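Portes ouvertes

Le car avait déposé les visiteurs de Grirkport devant le mauvais bâtiment, de sorte que la journée portes ouvertes de la maison Flonlow commença par une visite involontaire de la chaufferie. Certains la trouvèrent très bien. Un monsieur à casquette demanda même si elle serait commentée.

Wiebke Oltmanns les attendait en haut, dans le hall, derrière une pile de badges où les prénoms avaient été imprimés en plus gros que les noms, consigne de la direction, qui voulait de la chaleur. Elle en avait préparé 100. Il restait à distribuer ceux des gens qui étaient venus, et ils étaient 30, beignets compris dans leur motivation.

– Bienvenue chez Flonlow, dit-elle. Nous allons voir les robots.

– Ils parlent ? demanda une petite fille.

– Non.

– Ils marchent ?

– Ils sont vissés.

La petite fille regarda sa mère avec l'air de quelqu'un à qui l'on a promis la mer et qui découvre un bassin.

Wiebke avait passé l'hiver sur ce projet. En janvier, Khalaf, le directeur commercial, avait décrété qu'un robot qui trie des briques de couleur sur une table grise ne faisait rêver personne, et qu'il fallait « ramener la chose à la maison ». On avait donc acheté du papier peint. Le budget papier peint, 267 euros, avait donné lieu à plus de courriels que les deux bras réunis. Le comptable voulait savoir à quelle machine le rattacher. Wiebke avait répondu : au salon. Depuis, il ne lui écrivait plus que par l'intermédiaire d'un collègue.

Elle ouvrit la porte de l'atelier et fit signe d'avancer, mais pas trop.

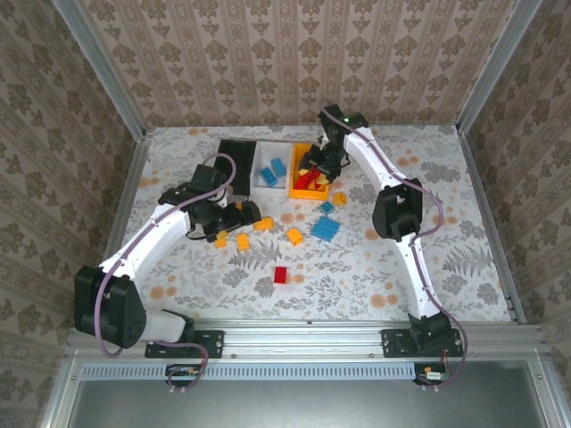
– On dirait chez ma tante, dit le monsieur à casquette.

– C'est l'idée, dit Wiebke.

– Elle est morte, ma tante.

Il y eut un silence, que les moteurs comblèrent de leur mieux. Wiebke expliqua les deux bras, celui de gauche et celui de droite, puis les bacs du fond, le noir, le blanc, le jaune. Elle expliqua que chaque brique devait finir quelque part, et que toute la difficulté tenait dans ce quelque part. Elle avait répété cette phrase devant sa glace. Dite devant des gens, elle sonnait comme un sermon.

– Et la rouge, toute seule devant ? demanda la petite fille.

– Elle attend son tour.

– Elle attend depuis longtemps ?

Wiebke consulta son écran, ce qui lui donnait toujours une contenance. L'écran affichait le nombre 1 564, sans unité. Wirkov, qui avait écrit le programme, avait quitté la maison au printemps pour élever des chèvres, emportant l'unité avec lui.

– Un certain temps, dit-elle.

Khalaf choisit ce moment pour entrer avec un plateau de beignets et le mot « disruption », qu'il plaça avant même d'avoir refermé la porte. Il parla de l'avenir, du foyer, des gestes qui libèrent. Une dame voulut savoir si l'on pourrait un jour leur confier les chaussettes. Khalaf répondit que les chaussettes étaient dans la feuille de route. Wiebke, qui tenait la feuille de route, l'apprit en même temps que la dame.

– Et ça coûte combien, pour ranger des briques ? reprit le monsieur à casquette.

Khalaf lui offrit un beignet.

Pendant ce temps, la petite fille s'était collée à la barrière. Elle suivait le bras de droite avec une sévérité d'inspectrice. Le bras descendit, hésita, remonta, parut réfléchir, redescendit.

– Il a peur de se tromper, dit-elle.

– Il calcule, dit Wiebke.

– Moi, quand je fais ça, la maîtresse dit que je rêve.

Wiebke chercha quelque chose à répondre sur la planification de trajectoire et n'en trouva pas l'envie. Elle s'accroupit à côté d'elle. Derrière, on se resservait. Le monsieur racontait sa tante à Khalaf, qui hochait la tête et cherchait des yeux une sortie de secours.

– S'il prend la rouge, dit la petite fille, j'ai le droit de rester jusqu'à la fin ?

– Il faut demander à ta maman.

– Elle est retournée voir la chaufferie.

Elles attendirent donc toutes les deux, les coudes sur la barrière, jusqu'à ce qu'on vienne annoncer que le car était reparti, lui aussi, du mauvais bâtiment.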